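I finished the third season of Sumonham over the weekend with a blanket, a pot of tea and a bowl of popcorn I really did mean to share, and I'm still a bit weepy, so forgive me if this one rambles!

If you haven't met the Brandow family yet, they run a failing ferry company in a town where everybody owes everybody money. The first season was mostly sweet and silly. This time the writers let the siblings stay mad at each other for 8 whole episodes, and I loved them for it. Sânziana Crăciun plays Aunt Onu, the bookkeeper with the terrible coats, and she gets the best scene of the year: a long, quiet fight over a $3,000 loan that ends with her laughing so hard she has to sit down on the dock. I watched it twice before I let the next episode start (and then once more for my sister, who called in the middle of it).
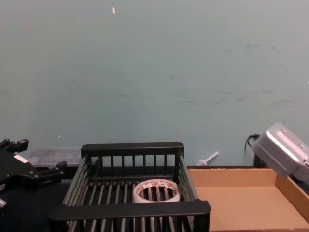

A basket in the middle of the table, against a pale blue-grey wall.

It does sag a little. The Fendetti wedding takes up two episodes when one would have been plenty, and the cousin who came back in September with a secret is pretty much forgotten by the finale. I'd also trade every one of those dream sequences for more time on the boat with Dad.

Still, I can't think of a comedy I'd rather have on right now. Start from the beginning if you can, since the old jokes pay off beautifully. 3 and a half stars from me for the wedding stretch, and the full 5 for everything after it.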